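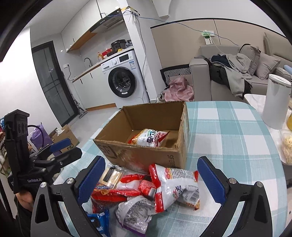

Foro interno de Plernton > Organización del trabajo > Preparación de pedidos
Tema: Empaquetado con pinzas manuales y cambios en los puestos

su-bin.jeon (moderación)
Enviado en julio, 9:15

Estimados compañeros:

Se abre este hilo a petición de varios miembros de la sección de preparación. Como ya conocen, el proyecto Odora prevé que una parte del llenado de cajas de aperitivos pase a brazos automáticos. Hasta entonces, la tarea se realiza y se registra con pinzas manuales, siguiendo el procedimiento habitual: caja abierta, producto sobre el mantel, una pinza en cada mano y una bolsa cada vez.

El objetivo fijado para esta fase es de 3000 registros válidos. La sección cuenta con 42 personas, de las cuales 27 han completado la formación. Se ruega a los participantes que expongan sus observaciones sobre carga de trabajo, clasificación profesional y turnos. Las cuestiones salariales individuales deberán tramitarse por el cauce ordinario.

Re: Empaquetado con pinzas manuales
a_benkirane

Agradezco la apertura del hilo. Mi primera observación se refiere al ritmo. Con la mano, una bolsa inflada se coge por donde uno quiere; con la pinza hay que buscar el pliegue, y las bolsas grandes y brillantes son las que más se resisten. Quien lleva años en preparación trabaja ahora más despacio que una persona recién incorporada, y el parte de productividad no distingue entre una cosa y otra.

Solicito que las horas de registro se computen aparte. Mientras figuren como empaquetado ordinario, la comparación entre turnos carece de valor.

Re: Empaquetado con pinzas manuales
Byun_Juwon

Coincido con el señor Benkirane en lo relativo al cómputo, pero discrepo en lo demás. La lentitud corresponde a las primeras sesiones. En mi caso, a partir de la segunda semana la diferencia fue menor, y considero que el puesto ha ganado contenido: antes se nos pedía llenar cajas y ahora se nos pide decidir en qué orden se llenan, y dejar constancia de ello.

Adjunto una posición intermedia del llenado, con cuatro envoltorios ya en la caja del logotipo «SF» y el paquete de galletas saladas todavía sobre el mantel, delante. Obsérvese lo que queda fuera: el envase transparente y el paquetito «balloon» son piezas planas, y entre los dedos de la pinza una pieza plana exige otra entrada.
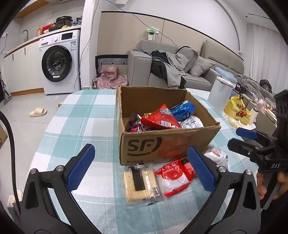

Re: Empaquetado con pinzas manuales
geum.hy

Con el debido respeto, decidir el orden ya lo hacíamos. Lo que ha cambiado es que ese conocimiento queda registrado y pasa a ser de la empresa, sin que conste en ninguna categoría profesional. Cuando los brazos de Odora estén en servicio, ¿qué denominación tendrá quien les enseñó a colocar las bolsas? La nota de Dirección habla de «reubicación preferente» y no precisa ni el puesto ni el plazo.

Quisiera añadir un asunto de salud laboral. Sostener una pinza en cada mano carga las muñecas de otra manera. En el centro de Kang se acordaron pausas de descanso adicionales, 2 por turno. Aquí no consta nada por escrito.

Re: Empaquetado con pinzas manuales
Byun_Juwon

La compañera Geum tiene razón en cuanto a la categoría y retiro lo dicho sobre el orden de llenado. Mantengo que el puesto es menos monótono que antes. Las pausas deberían ser las mismas que en Kang.

Re: Empaquetado con pinzas manuales
dg_jeon (coordinación técnica, Pruris)

Respondo en nombre del proveedor a lo que nos compete. Las cajas mezcladas, con bolsas, tubos y sobres juntos, seguirán siendo tarea de personas durante la primera etapa - los brazos se ocuparán de las referencias rígidas. Sobre categorías y plazos no puedo pronunciarme.

Para la ficha de formación propongo el caso siguiente, en el que el fondo lo ocupan los palitos de patata, de pie, y la bolsa roja grande va en diagonal por el centro.
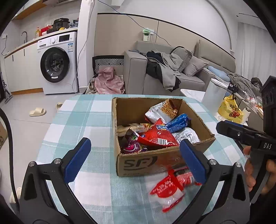
Caja mixta con un paquete rojo y blanco aún sobre el mantel.

a_benkirane

No estoy de acuerdo con esa bolsa en diagonal. Ocupa el sitio de otras piezas y yo la pondría contra un lateral. Si la ficha se aprueba así, ruego que conste mi objeción.

su-bin.jeon (moderación)

Consta. Se trasladan a Dirección tres peticiones: cómputo separado de las horas de registro, pausas equiparadas a las de Kang y definición por escrito de la categoría. El hilo permanece abierto para observaciones sobre la ficha.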